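Leave the Gaps Between the Songs Alone

Zornel put out their third record in July, and if you bought it on vinyl you got eleven songs with silence between them. If you streamed it, you got eleven songs with the silence shaved down to almost nothing. Sivaprasad Rajan, who mixed the album, told me he spent a full evening on those gaps. Some are long. The one after the fourth song runs 5 seconds, and he says it was the hardest part of the sequence to get the band to agree on.

I think he was right to spend the evening, and I think the people who cut the gaps were wrong. It sounds like a small complaint. I have been making it for years and I would like to set it down properly.

An album is a set of songs in an order. Most listeners will grant that much. What gets forgotten is that the order includes the places where no music is playing. When a loud song stops dead and the next one opens on a single guitar, the ear needs a moment to come down. Give it that moment and the guitar sounds large. Take it away and the same guitar sounds weak, as if someone had turned the volume down by mistake.

I ran a music shop for 21 years, and I heard this happen over the counter every day. We had one deck that played records straight through and a computer that ran playlists with a crossfade, which had been set by a previous employee and which I took far too long to find and switch off. Customers asked what was playing when the deck was on. With the crossfade running they mostly didn't. I know that is not proof of anything. The records on the deck were also the ones I liked best.
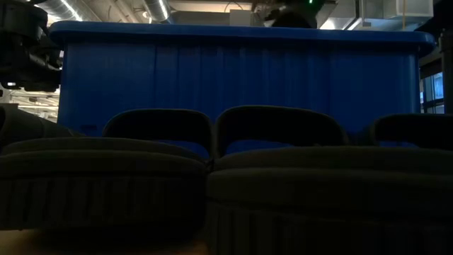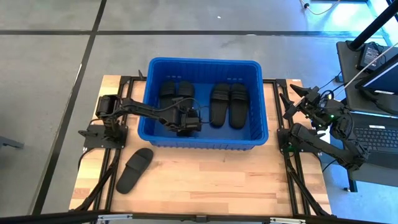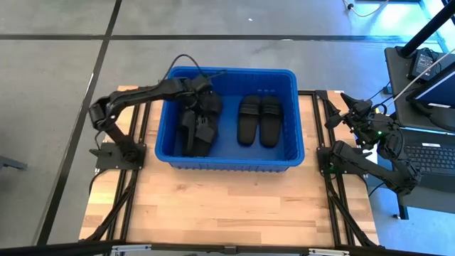
The usual answer from the other side is that people get bored. Silence makes them reach for the phone, and once they have the phone in hand they skip. Renu Bhatt, who books the small room at Holanda and hears more new bands in a month than I do in a year, put it to me this way: a band with no following can't afford 5 seconds of anything. She has a point about bands with no following. She also books acts who stop between songs, tune up, drink some water and say nothing at all, and her crowd stays in the room.

I don't accept that the person listening at home is a different animal from the one standing in the club. Some of them are the same person. In the club they put up with a pause because they can see somebody is about to play. At home they put up with it if the song before was good enough to make them wonder what comes next. If it wasn't, closing the gap won't save the album.

There is also the matter of who gets to decide. Narkance, the small label that handled the Zornel release, sent the files to their distributor with the gaps in. Somewhere along the line the tails were trimmed. The label says they weren't asked, and the band found out when a fan wrote in. Nobody would cut four bars out of a chorus without a phone call. The end of a song, where the last chord is dying away and the room noise comes up under it, is treated as packaging.

Listen to the end of the seventh song on the vinyl. You can hear the drummer let go of the hi-hat pedal. After that there is a creak, maybe a stool, and then the quiet. On the stream the song ends on the chord. I played both to a friend who doesn't care about any of this and she preferred the first one, though she said it was the creak she liked and she could live without the quiet.

Older records were no model of care, and I don't want to pretend they were. Plenty of albums had the same short gap dropped between every pair of songs, because that was how the cutting engineer did it. I own 1,052 LPs and a good share of them were sequenced by somebody who wanted to go home. The first Zoden album has a gap in the middle of side two so long that I once got up to check the needle. I still think it's too long. But it was their mistake to make, and it stays where they left it.

What I would ask for is modest. If a band delivers an album with spaces in it, play the spaces. Let the listener turn on a crossfade if the listener wants one, and leave it off to begin with. Labels should check the finished files against the master before release day. Rajan now does this himself for every record he mixes, unpaid, and it takes him as long as the album lasts.

He is finishing another one at the moment, a 66 minute double by a band that hasn't picked a name. He tells me they have been arguing about the gap before the last song since Tuesday.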